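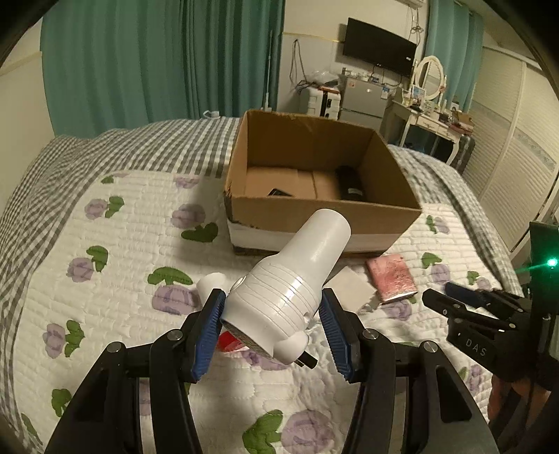

Grippers get a morning once-over before the hair dryer goes in the box

3rd January

The working day at Grunen's household tasks project starts with a soft cloth and a small flashlight, well before anything gets picked up. Gerardo Lacson, who looks after the hand-held grippers for the team, likes to have the kettle on first and the tools laid out on a towel second, and he is happy to let anyone watch as long as they don't lean on the table.

The project has been collecting everyday handling work since June, in ordinary furnished rooms, with people holding the grippers in their own hands and doing the sort of jobs most of us do without thinking. The current list is all about packing and unpacking: a white hair dryer and an open cardboard box on a bed, with a few small things lying close by on the quilted spread. It sounds simple enough, and then you try to get hold of a glossy, rounded dryer with two jaws and you find out how much depends on the state of the pads.

Those pads are where Lacson begins. They are blue and ribbed, one on the inner face of each jaw, and over a week of work they pick up lint, skin cream, hair spray and whatever else has been living on the things they touch. He wipes along the ribs and never across them, using warm water with a drop of dish soap, and then leaves the jaws open while everything airs out. Alcohol wipes are quicker, he admits, but he found that they left the pads on an older pair feeling dry and a bit slick, and he went back to soap after that.

"A box will forgive you," he says. "You can grab a box with a dirty pad and it comes along anyway. A hair dryer has no corners to help you, so it slides around and you end up chasing it over the blanket."

Next come the linkages. Each jaw is carried on black bars that swing on silver pivot pins, and Lacson goes over them one at a time, opening and closing the jaws slowly and listening as much as looking. A healthy pair closes with both pads arriving together. If one side lags, he backs off the pin on that side a touch, cleans out the joint, puts on the tiniest dab of grease from the end of a toothpick and snugs it up again. He is firm about the toothpick. A whole tube was once used on a gripper at the project's Viltona site, and by lunchtime there was grease on two pillowcases and a very nice scarf.

Pads that have worn down get replaced in pairs, even when only one of them looks tired. The spares come from a small supplier called Sumetti, in bags of 40, and Lacson keeps the opened bag in a cookie tin with the date of each change written on the lid. He has fitted 87 pads so far and was working on the lid's second layer of masking tape when we visited.

After the mechanical side is done, the operator puts each gripper through a short warm-up that the team calls the Dlamini round, after the spreadsheet it was first written down in. It takes four minutes. The jaws are opened all the way, closed on nothing, closed on a rolled sock, and then closed on something hard and round, and the readings are compared with those from the day before. If the numbers have wandered, the gripper is zeroed with the jaws fully open and the round is run over again from the top – no skipping to the last step, even if everyone is itching to get going.

There are a few habits he tries to pass along to new operators as well. Set the gripper down on its side, never on its tips. Don't squeeze harder to make up for a poor angle; let go, turn your wrist and come in again. With a hair dryer, bring the pads in on either side of the body and go gently where it curves away from you. And if a jaw starts to click in the middle of a session, stop there and bring it to the table, however close to the end you are.

The fuss seems to be worth it. The team logged 1012 completed handling sessions up to the end of last year, and Lacson's repair notebook shows that most of the trouble in the early months came from loose pins and dirty pads, both of which have become a good deal rarer with the morning routine in place. He would still like a better case for carrying the tools between rooms, with proper foam cut to fit the jaws, and he has been sketching one on the back pages of the notebook.

The packing work carries on through the rest of the month, with kitchen items next on the list. Lacson has already asked for an extra bottle of dish soap.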